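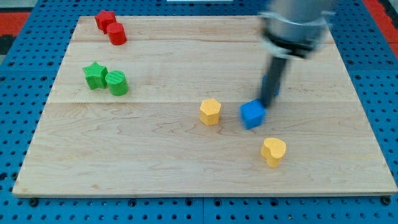 2 min read

19 Jan 2024

Sort-by-color task, student build, Jukberg bench. Continuing from the September logbook.

Setup unchanged except for the board. Maple-look board back on the perforated table, shimmed at the rear left corner. Re-zeroed Z on the wood surface. Old offset was for the bare table and would have put the fingertip into the board.

Target layout: one group per color. Red star and red cylinder go far left, green star and green cylinder below them, yellow hexagon and yellow heart together, blue last. Red and green pairs in place at the time of the photo. Yellow still split, hexagon near center and heart toward the front edge. Arm at the blue cube.

Controller: Norkance build from Thomas Parisi's branch. Planner is still ours. Loop time limit set to 90 ms, no overruns in the log today.

Training set now 2,839 labeled crops, of which 1,385 are from this board. The rest are on the blue table surface and I would like to drop them. The holes get picked up as small dark objects when the exposure is low. Thomas wants to keep them for the Prosser round, where we don't know the surface yet. Left in for now, flagged in the index so they can be filtered.

Notes on grasping:
- Stars: approach angle matters. Grasp across one point and the inner corner opposite. Point-to-point grasp rotates the piece on closing.
- Cylinders: no special handling.
- Heart: pose estimate flips by 180 degrees when it stands upright. Known issue, same as September.
- Cube: yaw estimate fine once the crop is clean. Worse when the finger overlaps it, so take the estimate before descent and hold it.

Closura script for closing force still reads the old config path. Changed by hand on the bench machine only, not committed. Do not pull over it.

Retract speed left at 300 mm/s. Shutter is too slow for that and the arm smears in stills. Usable for block positions, no good for checking fingertip alignment.

To do: commit config path, heart relabel, ask Thomas for the Prosser surface spec, second shim.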